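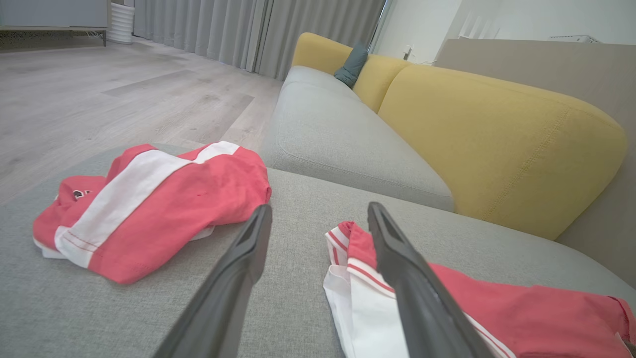 **Removing pilling from a woven sofa cover without thinning the fabric**

Asked by Leen Awad, 2018-12-13

The seat covers are a polyester/acrylic blend. The care tag gives no fiber percentages. Pilling started in July, mostly on the front third of the seat. I have a battery fabric shaver (Dondus, three height settings) and a pumice-type sweater stone. Which one removes less face yarn? The covers zip off but the tag says dry clean only.

---

**Nipon Pongsiri** (1273 points, accepted)

Shaver, highest guard setting. The stone works by abrasion and lifts new fiber ends, so the pills come back sooner.

1. Vacuum with the upholstery nozzle.
2. Leave the cover on the cushion. It has to be under even tension.
3. Work in short strokes with no downward pressure.
4. Empty the lint cup before it is half full.
5. Vacuum again.

Stay 20 mm away from seams and piping. A blade that catches a stitch will cut it.
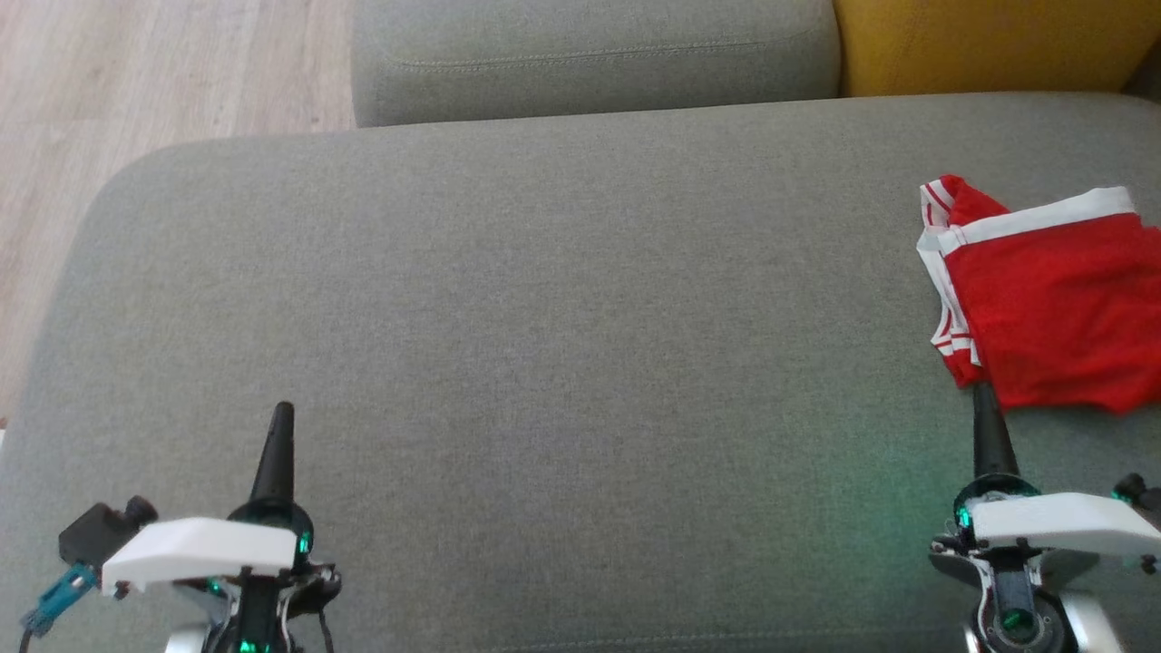
How often can the same cushion be shaved?

Twice a year is a reasonable limit for a blend. Acrylic sheds most of its loose fiber in the first year, and after that you may not need to do it at all.

---

**Sang Đàm** (111 points)

I use a disposable razor. Works fine, go slow.

> Comment, Anneliese Kettler: A bare razor has no guard. I cut a 7 mm slot in a Cakora cover that way. Would not repeat on anything with a raised weave.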